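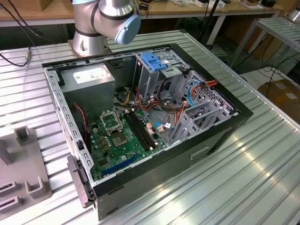
Unit 4: Estimating the Load on a Power Supply

The rating on a supply's label is a limit on output, and the input side always draws more. A unit that delivers 124 W to its load at 80 percent efficiency takes 155 W from the wall, and the difference of 31 W leaves as heat. In a tower case with the supply in one corner and the motherboard next to it, that heat is released close to the board, so airflow has to be considered along with wattage. The printed label is on the top face of the unit in the case shown, and can be read once the side panel is off. On many other units it faces the case wall.

Load budget

List each part with its peak draw on each rail. Add the 12 V figures first, then 5 V and 3.3 V. The two lower rails usually share a combined limit - check this before using their separate current ratings. For the Jitaru board in problem set 11, the 12 V total is 151 W.

Headroom

Size the supply so that the peak total stays under 70 percent of the rating. Efficiency on most units is best near half load and falls off quickly below 20 percent, so a very large supply on a small system wastes power at idle.

Reading

Simov handout, sections on ripple and hold-up time. The Revgate tables are optional.

Problem

A system draws 151 W at the outputs. Find the input power at 85 percent efficiency, then the smallest rating that meets the headroom rule. Show units at each step.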